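Nunbridge Toy Library
Minutes of the Management Meeting, June 2023
Held in the main room, Nolevton Street

Chair: Stijn Van Leeuwen
Also present: the collections lead, the bookings lead, the finance lead and the minute-taker
Apologies: one received and accepted

1. Opening and previous minutes

The chair opened the meeting. The minutes of the previous meeting were read. The bookings lead asked that item 4 be corrected to show that late returns are charged per loan and that a family borrowing several toys together pays once. With this change the minutes were approved.

2. Matters arising

2.1 Front door lock. The lock has been replaced and new keys issued. One old key has not been returned. The chair will write to the former key holder.

2.2 Puzzle sorting. The collections lead reported that the jigsaws for ages three and up have all been checked for missing pieces. Those for older children remain to be done. Puzzles with one piece missing will stay on the shelf with a note on the lid. Puzzles with more than one piece missing will be withdrawn.

2.3 Loan agreement. The revised wording was circulated before the meeting. It was agreed without change and will be used for all new members.

3. Finance

The finance lead presented the accounts to date. The balance in the operating account is $1,173. Membership renewals are in line with the same period last year. The insurance premium has been paid for the full year.

A quote of $375 has been received from Willems for new low shelving along the back wall. The quote includes delivery and does not include fitting. Members discussed whether the shelves could be fitted in-house. The bookings lead was concerned about the condition of the plaster on that wall and asked for it to be looked at before any order is placed. It was agreed to accept the quote subject to that inspection.

Action: chair to arrange the inspection. Finance lead to place the order once the wall is confirmed as sound.

4. Collection and small vehicles

4.1 The collections lead introduced a proposal to lend die-cast cars as single items. At present they are lent only in mixed tubs, and borrowers have asked for particular models by name. The yellow car in the classic Volkswagen Beetle shape was put forward as the first of the single loans.

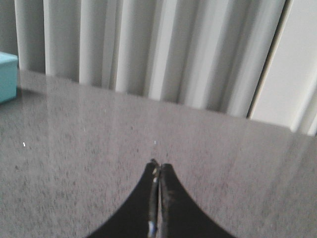
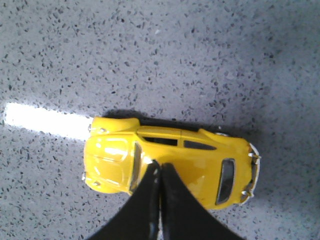 Speckled gray tabletop with the curtain behind (first picture); yellow Beetle-style toy car from above (second picture).

4.2 In discussion, the bookings lead observed that single cars would be easier to check on return than a full tub. The finance lead asked whether the small loan fee would cover the time spent at the desk. After discussion it was agreed that a member may take up to three single cars as one loan, at the ordinary fee.

4.3 Each single car will have its own card in the catalog, giving color, body type and any moving parts. Wear to the paint is to be noted on the card at the time of loan. Ordinary wear will not be charged for. A car returned with a wheel missing or a sharp edge is to be withdrawn at once and placed in the repair drawer.

4.4 The age guidance was considered. It was resolved that die-cast cars will not be lent to households where the youngest child is under three unless an adult member signs the small parts notice. The notice already in use for the building sets will be adapted.

4.5 Storage. The collections lead recommended divided trays so that cars do not knock together. Mallico supplies a tray with a clear lid, and a sample has been requested. The meeting agreed to buy five trays if the sample is satisfactory. The mixed tubs will remain available.

Action: collections lead to prepare the catalog cards and report on the sample tray. Bookings lead to adapt the small parts notice.

5. Opening hours

The bookings lead reported that the last half hour of the morning session is often very busy, with returns and new loans being handled at the same desk. Two options were considered: a separate returns table near the door, or an earlier cut-off for new loans. The first option was preferred. It will be tried until the October meeting and then reviewed.

The meeting also considered a request for an evening session. It was noted that the present rota could not support this. The request was declined for now, and the member who wrote in will receive a reply from the chair.

6. Cleaning of returned toys

The written procedure was reviewed. Plastic toys will continue to be washed in warm soapy water and air dried. Metal toys are to be wiped with a damp cloth and dried by hand before they go back on the shelf. They must not be left to soak. The procedure sheet above the sink will be reprinted in larger type.

Action: minute-taker to reprint the sheet.

7. Other business

7.1 A donation of picture books was offered by a local family. The meeting thanked the family but noted that books fall outside the lending policy. The chair will suggest the school book exchange.

7.2 The stepladder in the storeroom has a loose foot and is not to be used until repaired.

8. Next meeting

The next meeting will be held in October in the main room. Items for the agenda should reach the minute-taker one week beforehand.

The chair closed the meeting.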